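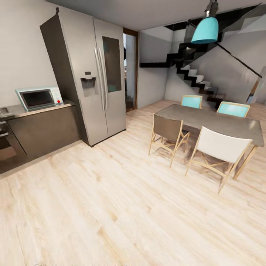 L. Snorradóttir, doctoral researcher, Brarnell Institute of Sport

3.2 Match load and squad rotation

Appearance data came from the club's own match records, which list minutes played by each outfield player. Goalkeepers were left out. The squad had 20 players who met the entry rule of 400 minutes before the December break, and six of these were defenders.

Minutes were not spread evenly. The highest total over the full season was 1,795, recorded by a central defender who missed only the cup ties. Wide players were replaced more often than any other group, mostly in the second half, and this pattern held at home and away.

Figure 1. Kitchen and dining area, simulated view.

We used the Dallari index to compare load between positions. It weights minutes by the days of rest before each match - friendlies are ignored. Players returning from loan were treated as new entries, as in Kostetti's earlier work on part-time squads. Where a match was abandoned, the minutes played up to that point were kept in the totals.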